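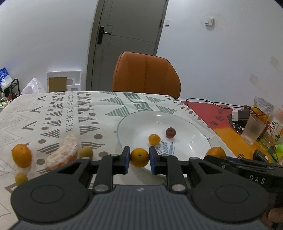
20th December: fruit on the plate

Home | Build diary | Parts | Older entries

Back at the table after a week of doing nothing but printing brackets. The arm from Narkeck is still in its crate and will stay there until March, so all the work now is on the hand-held grippers. The plan hasn't changed. I collect grasps by hand, one gripper in each hand, and train on those before the arm ever gets power.

Today was small fruit. I had been using blocks, and the blocks were too easy. They have flat sides and they all weigh the same. A little orange rolls if one pad touches it before the other, and on a glazed plate it rolls a long way. I moved the plate closer to me and that made the reach more comfortable, though my wrist still turns in more than I would like at the end of a pick.

The grapes are harder than the citrus. I close too fast on them. I wrote a note to slow down over the last part of the squeeze, and then forgot it for most of the next set. The peeled piece I have left for another day. I want to see how the pads do on skin before I put juice on them.

I kept 80 picks. Another 7 went in the bin, most of them from early on when I had the start position wrong.
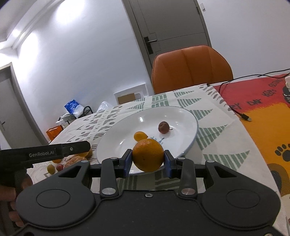

The pads themselves I am happy with. I tried a harder set first, from Woltitum, and those let go of anything round as soon as I tilted the gripper. These give a little. I would still like them a touch wider, and I may cut a pair myself to compare.

Sync between left and right is the job I keep putting off. The clocks drift apart over a long session, so I have been keeping each run to 5 minutes and starting fresh. The script I call Gethin lines up the two recordings afterward. It handled all but 3 of the runs. Those I will have to line up by eye, and it is slow work.

I also need to decide on the tablecloth. The pattern is busy, and part of me wants to put down something plain and get clean results. But the kitchen in Burthorpe where the arm will end up isn't plain either. I'm leaving the cloth on for now.

Tomorrow: charge everything, redo the grapes, order longer screws. Check whether the cable to the laptop is the one with the bad end.

Filed under: Home robotics, Workbench notes

Print this entry | E-mail this entry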